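Cinbridge Home Forum > Sewing, Mending and Laundry > Felt and fleece scraps: keep them or toss them?

Started by hemline_dot
168 views

hemline_dot
I have two shoeboxes and a grocery bag of felt and fleece offcuts. Most of it is gray because I made a lot of gray slippers last winter. Some pieces already have stitching along one side from seams I cut off. The biggest are the size of my hand and the smallest are skinny strips. I would like the closet shelf back before November. Does anyone use this stuff, or should I get rid of it?

quiltbarn
Toss anything narrower than two fingers. I kept strips like that for years and used none of them. Stuffing is the usual suggestion, but felt scraps make a lumpy, heavy pillow.

Dae-han Joo
I disagree on the stuffing. Cut it small, no bigger than a thumbnail, and it packs fine for a pincushion or a draft stopper. A draft stopper for a standard door took me one full grocery bag. The weight helps there because it stays put against the door.

quiltbarn
For a draft stopper, OK. I was talking about pillows. Cutting a bag of felt into thumbnail pieces is also a whole evening with sore hands.

Dae-han Joo
Rotary cutter. Stack four or five layers of the flat pieces and it goes quickly. I did mine while watching a ball game.

marlow_k
Before you cut anything up, sort it by thickness and not by color. Thick felt makes coasters and chair leg pads. Thin fleece makes dust cloths. I stood mine up on end in a shallow drawer so I could see the tops, and it takes less space than a pile.

I sort on the round table in the den, the dark gray one with the white veining. It's a good surface for this because pale edges and light lint show up against it. The felt with the rounded ends is what I would save first, and the piece with stitching down the side can be used the way it is. 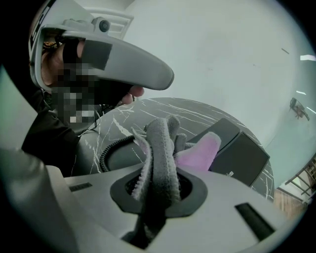

How I sort mine (marlow_k)

1. Shake everything out over the trash can first. Old felt sheds a lot.
2. Pull out anything with a finished or stitched edge. Those go in their own group and don't get cut.
3. Feel each piece. Thick goes left, thin goes right. Don't measure.
4. From the thin group, take out anything with holes or bald spots and throw it away.
5. Whatever is left goes in one container. When it's full, stop saving.

Step 5 is the one that matters. My limit is one drawer.

hemline_dot
Thanks, that helps. What do you do with the pieces that have a seam on them? Mine are uneven, the thread loops out in places.

marlow_k
Leave the loops alone unless they catch on things. If you pull one, the whole row can come out. I use those pieces between stacked pans and it doesn't matter what they look like.

25stitches
Be careful with the pan idea if the felt is wool. It holds damp if you put the pans away wet, and I got a rust ring on a skillet that way. Polyester is fine.

quiltbarn
Agree with 25stitches. Also, check the dye. I had a pink fleece that rubbed off on everything it touched, including a white enamel pot. Wet a corner and press it on a paper towel before you use it around dishes.

hemline_dot
Mine is all craft store felt so I assume polyester. I'll test the colored ones anyway.

tamsin_r
Has anyone tried donating it? The Flosico craft room near me takes felt for the kids' tables. They want pieces at least as big as a playing card, clean, and in a clear bag. They turned down my strips.

Dae-han Joo
Ours has stopped taking fabric completely. Call before you drive over.

quiltbarn
I still say toss the strips. You will spend more time sorting than the felt is worth. A new sheet costs next to nothing.

marlow_k
It took me less than an hour and I got a set of chair pads out of it. I don't think that's a bad trade – but I had one drawer to go through, not two shoeboxes and a bag.

hemline_dot
Update. I did one shoebox tonight. I kept 16 thick pieces for chair pads and all the ones with stitched edges. The thin strips went in the trash, sorry Dae-han. The grocery bag is for the weekend, and I might try the draft stopper with that one.

Dae-han Joo
No problem. Sew the inner bag closed before you put the cover on, otherwise it leaks fuzz every time you wash it.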